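Setmont Registry Opens Sibling Search to Adult Adoptees

26/09/2016

The Setmont Adoption Registry has begun accepting search requests from adult adoptees who want to find brothers and sisters placed with other families. Until now the registry handled requests between adoptees and birth parents only. Siblings could be matched if both had a parent on file, and many did not.

Under the new rules, an applicant must be 18 or older and must have been adopted through an agency or court in the registry's service area. A birth parent's consent is no longer needed for a match between two adult siblings. Consent from both siblings is still required before any name or address is released.

The change was approved in August after a review of closed requests. The review found that 45 applications had been turned down in the past year for the sole reason that no parent was registered. Those applicants will be contacted by mail and do not have to apply again.

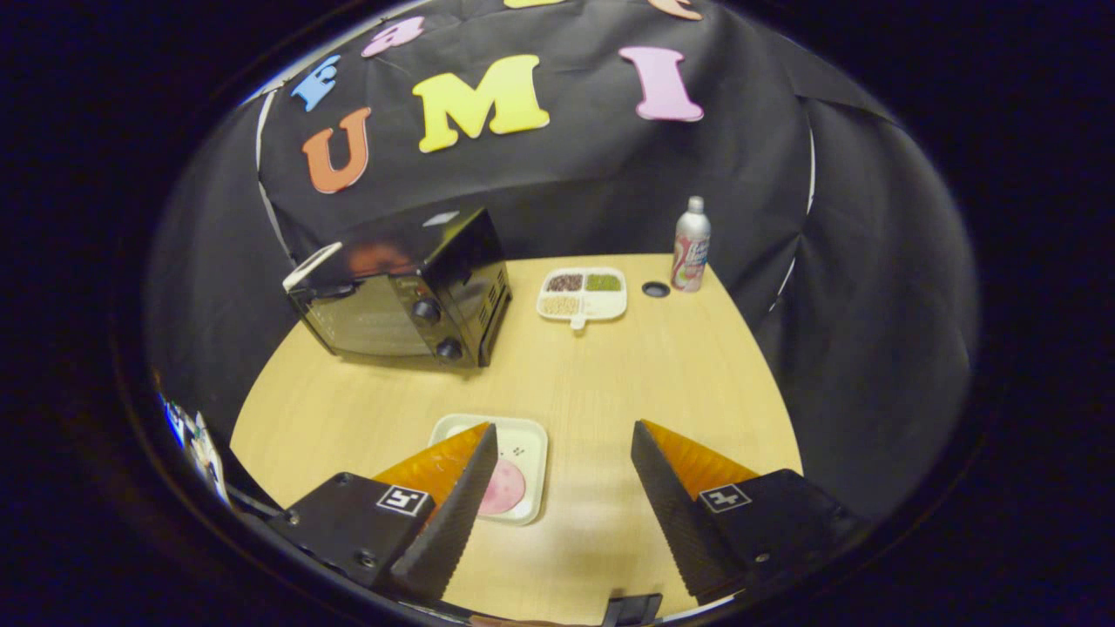 Half siblings are covered on the same terms as full siblings. Step-siblings are not covered unless they were legally adopted into the same household before placement. Applicants who do not know whether a sibling exists may still file – the registry will check its own index and report only whether a possible match is on record.

The index holds 3000 files, most of them on paper. Older records from the Troncoso agency, which closed its placement office years ago, are stored off site and take longer to pull. The registry expects to answer most requests within 16 weeks. Requests that depend on Troncoso records may run past that limit, and applicants will be told in writing if they do.

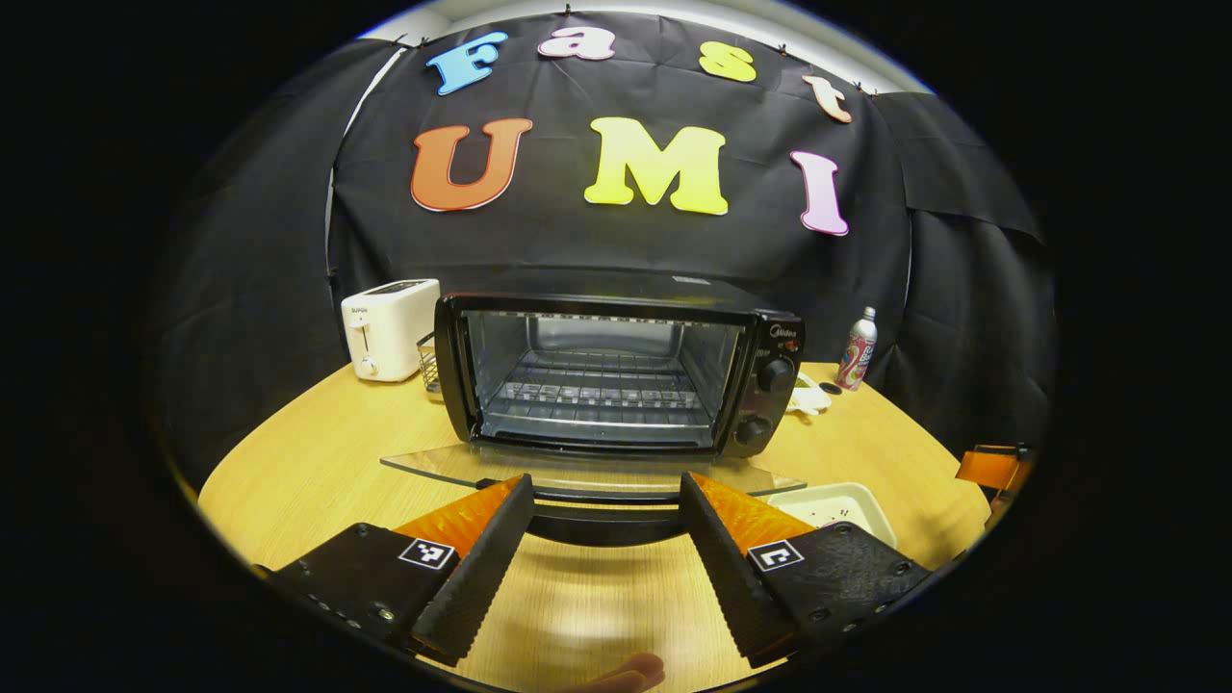 Reading time: 2 min

Matching is done with software supplied by Vutisano. The program compares birth dates, places of birth and the names of birth parents as they were first recorded. Spelling differences are flagged for review by a staff member. DNA results are not accepted as proof of a match, though an applicant may attach them to a file as supporting material.

When a match is confirmed, each sibling receives a letter stating that a relative has registered. The letter does not identify the other person. Each has 3 months to reply, and silence is treated as a refusal. A refusal can be withdrawn at any time, but the registry will not send a second letter unless one is requested by the person who refused.

Forms are available at the front desk and by mail. A certified copy of the adoption decree must be enclosed, along with a copy of a photo ID. Parents of adoptees under 18 cannot file on a child's behalf – they may ask for a reminder notice to be sent when the child reaches the required age.

Related items

Jusier Family Center Adds Evening Hours for Post-Adoption Support
How to Request a Certified Copy of an Adoption Decree
Registry Updates Its Medical History Form
Foster Parent Training: Fall Schedule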